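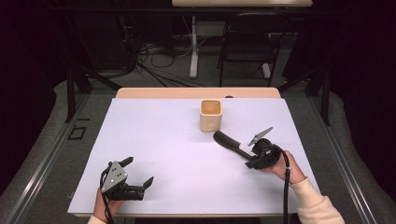 Vol. 2, p. 14

Comb

A comb is a toothed tool for tidying, parting or untangling hair. I've had this entry since Siamak Vahidi handed me the whole grooming section (thanks, Siamak!), and I've grown far too fond of it.

Combs come with or without a handle. The black one by the little square cup has a long handle and a rounded, toothed head, and I'd pick that sort over a flat pocket comb any day – much easier on the wrist when you're doing the back of your head. Wide teeth suit thick or curly hair, fine teeth are better for partings, and if you hit a knot, start at the ends and work upwards.

Storage: a cup on a shelf does nicely, handle down, as long as it's heavy enough not to topple (mine went over almost daily until I swapped it).

Cleaning: warm water, a drop of washing-up liquid and an old toothbrush between the teeth. I do mine on a Friday. Wooden combs shouldn't be soaked, so wipe those and oil them now and then.

See also: Brush; Hairpin; Parting, p. 6 of the supplement.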